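Muketti Help Desk
Ticket 727
Subject: Lid on green case will not sit flush after repacking
Opened by: Eyerusalem Feyisa
Assigned to: Gemechu Sisay
Status: Pending

Reported problem

The lid on one of our cases stays slightly raised along the front after the contents are put back. It closed normally through August. The case came from the Komivel order, and the label inside the lid reads Jurnelon. I have not forced it.

Log

Entry 1 — Gemechu Sisay
Asked for the packing order and whether the liner had been taken out for cleaning. Asked Eyerusalem to close the case with nothing in it and report the result.

Entry 2 — Eyerusalem Feyisa
Closed it with no contents and no liner. Lid sits flush all the way across. Put the liner back, still no contents, and the front edge lifts again. The liner was washed before the last repack.

Entry 3 — Gemechu Sisay
That rules out the hinge and the lid itself. A washed liner can go back in turned end for end. It will fit that way, but the thicker side ends up at the front and holds the lid off the rim. Steps to try:

Take the liner out and wipe the bottom of the case.
Find the beveled edge of the liner and place it toward the hinge.
Press down all four corners until the liner stops moving.
Close the lid by hand pressure only, in the middle first, then at the ends.
Leave it closed on a level surface overnight before putting anything back in.

Entry 4 — Eyerusalem Feyisa
2023-09-27. The bevel was at the front. Turned the liner, pressed the corners, closed the lid. The gap is gone on the left. On the right I can still slide a sheet of paper under the lid, but it will not go in more than a finger's width. The case is lying flat on the white table, long side across.

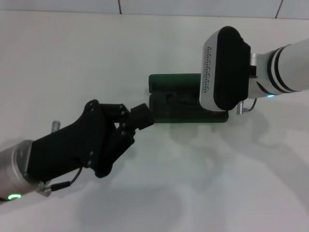
Robel Woldegiorgis: We had the same thing on one of ours after the liners were washed. Turning the liner fixed most of it, and the last corner stayed up until we let the foam dry for two full days out of the case. It feels dry on top well before the underside is.

Entry 5 — Gemechu Sisay
Agreed, try that before anything else. Take the liner out again and stand it on its long edge with air on both faces. Do not use a heat gun — the foam shrinks and the cutouts will be loose. Refit after 2 days and repeat the paper test at the right end. If paper still goes in, send the liner dimensions and I will order a replacement under part 500. Leaving the ticket open until the test result is in.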